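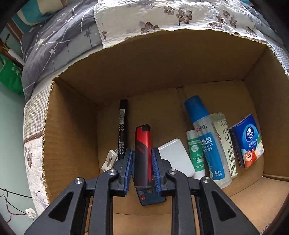 4.2 What the drawer surveys can and cannot tell us

Much of the case for kerbside collection of small household goods rests on what people say they keep. The argument, as Greco (the author of the Mazza scheme's first report) set it out, runs like this. Every home has a drawer, a tin or a box in the hall where things go when they are neither wanted nor thrown away. Dead batteries, odd keys, lighters, pens and chargers for telephones long gone collect there for years. Offer a simple way of getting rid of them and the drawer will empty. The scheme in Griltach was built on this idea, and the one in Florkstead copied it with few changes.

We have no quarrel with the first half of the argument. Most readers will have such a drawer. The second half is another matter, and the evidence for it is thinner than its frequent repetition would suggest.

The Mazza survey asked people in 31 households to write down what was in the drawer and then say which things they would put out if a collection were offered. Nearly all of them said they would put out nearly everything. This was reported as demand. It seems to us closer to good manners. A person who has just been asked by a polite stranger to list the rubbish in their hall is unlikely to add that they mean to keep it. The question was also put before any collection existed, so that saying yes cost nothing, and the form gave no room for the most common real answer, which we suspect is "I might need it".

Of those households, 20 agreed to keep a diary once the collection had begun. The report treats the diaries as a check on the survey. They are a weak one. The people who agree to keep a diary about their drawers are the people who were already minded to sort them, and the diary itself is a nightly reminder to do so. The entries also tail off. In the first week they are long and rather cheerful ("found Dad's watch strap, not putting that out"), and by the end many are a single word. The report reads a blank page as a day on which nothing was discarded. It could as easily be a day on which the diary was forgotten, and no attempt was made to find out which.

A further difficulty lies in the word "unwanted". The scheme's forms sort objects into two groups, in use and unwanted, and the coders were told to place every object in one or the other. Lighters show the trouble well. The one in Figure 2, glossy red with a black lower section and a black cap, says nothing from the outside about which group it belongs in. Put it in a cardboard box by the back door and it may be on its way out, or it may simply live there. Households without a single smoker listed lighters as in use, for candles, for the barbecue, for a power cut that may come in the winter. Others called them unwanted and then wrote that they would keep one or two back. The coders had to choose, and the report does not say how often they disagreed, or whether more than one person looked at each form.

Figure 2. A lighter in an open cardboard box.

Lighters matter here for a second reason. They are among the objects a collection crew would least like to find in a mixed bag, and the leaflet delivered in Griltach asked people to leave them out. The Florkstead leaflet did not mention them at all. Yet the two towns are pooled in the main tables, as though the same request had been made in both. If fewer lighters were put out in Griltach, that may show that people read leaflets. It cannot show that they are fonder of lighters.

Supporters of the scheme point to the filled bags. Bags were put out and they were not empty, and we accept that this counts for something. What we do not know is where the contents would have gone otherwise. A dead pen placed in a collection bag in July might have gone into the kitchen bin in July. Without a town that received no bags, the figures cannot separate things drawn out of the drawer from things that were never going to reach it. Ludness was at first meant to serve as that comparison. It was dropped when the start date moved, and the report passes over the change in a footnote.

There is also the matter of refilling. A cleared drawer is an inviting place to put things. Several diary keepers wrote of tidying theirs and being pleased with the space, and one added a fortnight's worth of string, fuses and birthday candles without seeming to notice. The diaries stop soon after. Whether the drawers stayed clear is the question a council would most want answered before paying for lorries, and no visit was made to look.

None of this shows that the collections fail. They may work rather well. Our complaint is with the confidence of the claim, and with the habit in later papers of citing the survey answers as if they were measured behaviour. In the rest of this section we therefore set the stated intentions aside and use only the bag contents, keeping Griltach and Florkstead apart throughout. Lighters are left out of the comparison between the towns, for the reason given above. Objects that the coders moved from one group to the other after the first round are also left out, which removes most of the keys and a surprising share of the chargers. The tables are shorter as a result and the differences smaller. Readers who prefer the pooled figures will find them in the original report, where they should be read with the leaflets to hand.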